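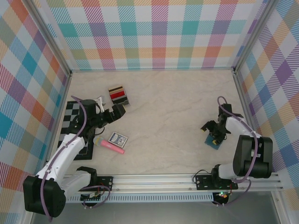

Chapter 4
Two Arms, One Rail

Your first arm can wave, point and pick up a marker. Time to give it a partner! In this chapter you'll set up a pair of arms on a shared rail, and I think it's the most fun you can have with a hex key. Two arms can pass things to each other, hold a box still while the other one opens it, or turn a playing card over in midair. They can also crash into each other, so we'll spend a good part of the chapter on keeping them apart.

The build follows a setup that Zhiqiang Tang put together at the Vallgate shared workshop, where he named the left arm Makori and the right arm Bekden. The names stuck, and we'll use them from here on (it beats writing "the left arm" 600 times). Yours can be called whatever you like, but do pick names. Shouting "stop the other one!" across a bench doesn't work well.

What you need before you start

The finished arm from Chapter 3, plus a second one built the same way
An aluminum extrusion rail with grooves along its length
Two mounting plates, with bolts to match the rail
A flat tabletop you can clamp to
40 minutes with no interruptions for the first alignment

By the end of the chapter you will be able to

bolt both plates down square to the rail
route each cable so that it has slack at full reach
give each arm its own zone, plus a shared zone in the middle
run a slow handoff with a small, light object

4.1 Why share a rail?

Bolt two arms to two separate tables and you'll measure the gap between them every time somebody bumps a leg. Put them on one stiff piece of metal and that gap stays put. Measure once from plate to plate, write the number inside the lid of your toolbox, and type it into the setup file as base_gap. On Zhiqiang's build it was 651 mm. Yours will differ, so grab a tape measure and let's find out.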